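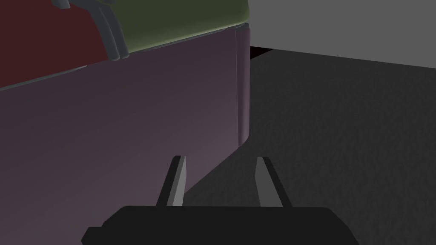
The Second Life of the Built-In

Ignacio Greenberg bought his house in Amberg for the porch and spent the first winter arguing with the cabinets. They had been put in by the first owner, a railroad clerk who built most of the kitchen himself over the better part of a decade. No two doors are the same width. The drawer beside the stove opens only if the one below it is closed.

"I had a quote for new ones on the counter by January," Greenberg says. "Then the sink backed up and the money went there, and by spring I had gotten used to them."

He kept them. So have a lot of his neighbors. Amberg is a town of small frame houses, and a good share of them still have at least one piece of furniture that can't be moved: a china cupboard in the dining room wall, a bench under the stair window, a linen press in the upstairs hall. For years these were the first things to go in a remodel. Lately people have been paying to have them fixed.

Yurani Rivadeneyra does much of that work. She trained as a boatbuilder and moved inland when her husband took a job at the hospital. Her shop is a former feed store on Mulcahy Street, with a loading door wide enough to back a truck through. On the Tuesday I stopped in she had a corner cupboard lying on its back across two sawhorses and was working the old putty out of its glass doors with a dull chisel.

A built-in, she told me, was never meant to come out. The carpenter scribed it to a wall that was already crooked, nailed it through the plaster and ran the baseboard up to it. When the house settled, the cupboard settled with it. Doors that bind today may have been planed three or four times already, and there is often very little left to take off.

Her first step is to leave the doors alone and look at the floor. If the base has dropped at one corner, she slips thin cedar shims under it over several visits, a little at a time, and waits to see what the doors do. One job on Plisura Avenue took 12 weeks, most of it waiting. The bill was $436.

"People want me to bring the big tools," she says. "I bring a flashlight and a bottle jack."

Paint is the other half of the job. Most of these pieces have been painted many times, and the layers round off every edge and glue the shelves to their cleats. Old paint in houses of this age should be tested for lead before anyone sands it, and Rivadeneyra will not start until she has seen the result. Where the test comes back positive she softens the paint with a stripper, scrapes it wet and bags the waste.

What goes back on is up to the owner. Declan Dawber, who lives two blocks from the shop, had his dining room cupboard taken down to the wood and oiled. It is fir, with a long dark stain on the middle shelf that he decided to keep. His sister wanted the same thing done to hers until a test patch showed that the doors and the case were cut from different lumber. She went with a flat gray-green.

Not everyone in town is sold on it. Nigel Garside has managed rentals in Amberg for 25 years and has removed more cupboards than he can remember. Tenants, he says, ask for closets. A wall cupboard 10 inches deep won't hold a winter coat or a vacuum cleaner, and the doors get in the way of the couch. He does sell what he pulls, and the prices have climbed enough that he now takes them out with a pry bar and a putty knife – it used to be a sledgehammer.

Some of those end up with Alfie Lightfoot, who runs the salvage yard behind the grain elevator. He has 3 complete dining room sets under a tarp and a wall of loose doors sorted by height. Buyers drive in from the city with a measurement written on an envelope and leave with something close. He tells them to plan on filler strips, and to bring the hinges along if they still have them. A matching hinge is harder to find than a matching door.

Greenberg's kitchen has been through the shop in sections. The uppers came back in April. The drawer beside the stove still opens only when the one below it is closed, and Rivadeneyra has offered to fix it for the price of a new runner. He says he'll call her after the porch is painted.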